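Re: [cell-upkeep] Left arm drops off the bus after warm-up

June 13, 2018

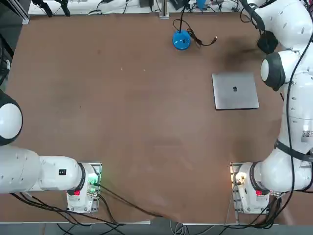 Thanks for the quick answers. I tried most of what was suggested and the two-arm cell has been up since yesterday noon without a dropout. Replies are below the quoted parts so the next person searching the archive can follow it.

On the earlier message, Gajewski wrote:

> Before you swap the controller board, check the base connectors. We
> had the same fault on our pair and it was a half-seated plug on the
> base of one arm. It would run fine cold, then the joint would stop
> answering after the first long move. Also, how are your cables
> supported between the base and the floor? If the whole bundle hangs
> from the connector you will be back here in a month.

The plug was in all the way as far as I could tell by eye, but it moved when I pushed on the bundle from the side. I powered down, pulled it, and found one crimp pushed back in the housing. I made up a new one from the spares box and tugged each wire before putting it back. The old one is in a bag in case anyone wants to look at it.

You are right about the cables. Both bundles come out from under the mounting plates and go over the front edge of the table to the floor, and on our cell there was no clamp on either side. The left one had the extra weight of a power lead that had been added later. For now I have tied the left bundle to the plate with enough slack that the board connectors carry no load. I want a proper bracket on both sides before September, when the cell goes over to the Donumeo job and starts running longer shifts.

> What does the error counter say? If it climbs only while the arm is
> moving then it is mechanical. If it climbs at rest, look at
> termination or the supply.

Only while moving. Before the repair I had 910 bus errors after one pass of the warm-up program, all on the left arm. At rest it stayed flat. After the repair I ran the same program three times and got zero. I then left it cycling overnight at half speed, and it logged 2795 cycles with no faults on either side.

> Did you re-zero after pulling the base plug? Ours kept its offsets
> but I would not count on it.

Yes. Ours kept them too, but I checked anyway. Steps, for the archive:

1. Clear the table in front of both arms. Leave nothing tall inside the reach of either elbow.
2. Power up with the stop pressed, and wait for both bases to finish booting.
3. Release the stop and jog each joint a few degrees both ways by hand control. Listen for clicks.
4. Send both arms to the park position and compare with the marks.
5. If one is off, re-zero that joint only. Do not run the full routine on both arms, it overwrites the offsets on the good one as well.
6. Save the offsets file under a new name and keep the old one.

Step 5 cost me a morning last year. The Zanau manual has it the other way around and tells you to run the full routine every time. I wrote to them about it and got a ticket number back, nothing since.

Two things are still open.

First, the mounting bolts. When I had the left base cover off I put a wrench on the plate bolts and two of the four took a bit of a turn. The right side was tight. I would like to know what interval other people use for re-checking them. The manual says 3000 hours. I am thinking of 2000 on this table, as the fast pick moves shake it a good deal.

Second, the cables that run down the outside of the right arm. They are fine now, but they are only held by straps, and whoever sets the straps has to leave a loop at the elbow or the cable goes tight when the arm folds. Somotton sells a clip-on guide that is meant for this. Has anyone fitted it to an arm this size? I don't want to drill the casing, and I need to be able to get at the gripper plug without taking the whole thing off.

I have the old and new bus logs if anyone wants to compare. They are too big for the list, so write to me off-list and I will send a link. I will post again when the brackets are on, with the drawing.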